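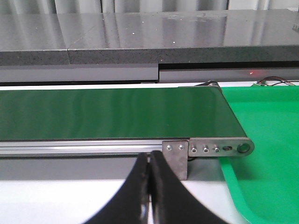
**From:** Brodie Tamihana
**To:** flimon-users
**Date:** December 6, 2019
**Subject:** Re: [flimon-users] Planner stops short of belt, "no valid approach"

Howard Stockdale wrote:

> We moved our pick cell from the 0.8 branch to current master and now most picks near the discharge end of the conveyor fail. The planner gets to the pre-grasp pose, then reports "no valid approach" and gives up. Picks farther up the belt are fine.
>
> I have checked the hand-eye calibration twice. The belt model is the same file we used before. I have attached the log and the cell config.
>
> Two questions:
>
> 1. Did the default collision padding change?
> 2. Is there a way to see which pair of bodies is in contact when the approach gets rejected? The log only gives me a count.
>
> Howard

Hi Howard,

Yes to the first one, and the second one is possible but badly documented.

The padding change went in with the scene rewrite in March. Before that, padding was applied to the robot links only. Now it is applied to the links and to every static body in the scene, so if you kept your old value of 8 mm you are getting twice that between the fingers and anything they come near. Up the belt you have room to spare. At the discharge end you have the end plate, the support bracket and the rim of the tray all close together, and the padded shapes fill in most of the gap.

I run a similar layout on our bench, with a short green belt on an aluminum extrusion, a steel bracket under the rail, and a green tray at the end that the end plate overlaps slightly. I can put the fingers up close to the rail just beside the bracket on master, but only after I changed two things in the scene file:

```yaml
scene:
 padding:
 links: 0.005
 static: 0.0
 bodies:
 - name: conveyor_end
 shape: mesh
 decompose: true
 - name: tray
 shape: mesh
 decompose: true
```

The `decompose` line matters as much as the padding. Without it the loader wraps each mesh in a single convex hull. For a tray, that means the inside is solid as far as the planner is concerned. For the conveyor, if you exported the frame and the brackets as one mesh, the hull covers all the space under the rail too. I looked at your config and you have `shape: mesh` with no decompose on both bodies. On 0.8 the default was true. It is false on master, for load time, and I don't think that made it into the release notes. I'll open a ticket.

For the contact pairs, start the planner with

```
flimon-plan --scene cell.yaml --report-contacts full
```

and you will get one line per rejected state with both body names and the penetration depth. It is slow, so don't leave it on. Zuteo can read that file if you use the viewer, and it colors the two bodies for you, but the text is usually enough.

One more thing in your log. Of the 95 rejected approaches, 38 are on the finger links against `conveyor_end`, going by the link ids in the debug column, and the rest look like finger against finger. That second group isn't a scene problem. If your fingers nearly touch when closed, the padded shapes overlap each other and every closed pose counts as a self collision. You need to add the pair to the allowed list:

```yaml
allowed_collisions:
 - [finger_left, finger_right]
```

The old branch added this pair for you when it saw a parallel gripper. The new one reads it from the robot description, and the Cosgrove description package doesn't have it yet. I sent them a patch and haven't heard back.

I would do it in this order: the allowed pair first, then decompose, then padding. Run the same recorded picks after each change so you can see which one moves the number. If you set the static padding to zero before the meshes are right you may get plans that go through, but you won't know what clearance you really have near the bracket.

Also check that the cables by your tray are in the model somehow. Ours loop across at the back edge, next to a small circuit board, and I have a plain box over the whole lot as a keep-out zone. It costs a little reach in that corner and I can live with it – nothing we pick up sits there anyway.

If it still fails after that, send the contact report to the list along with the scene file. The people at Noltlow had a failure on the same branch with a moving belt frame, and theirs came from a stale transform, so I wouldn't rule that out yet.

Brodie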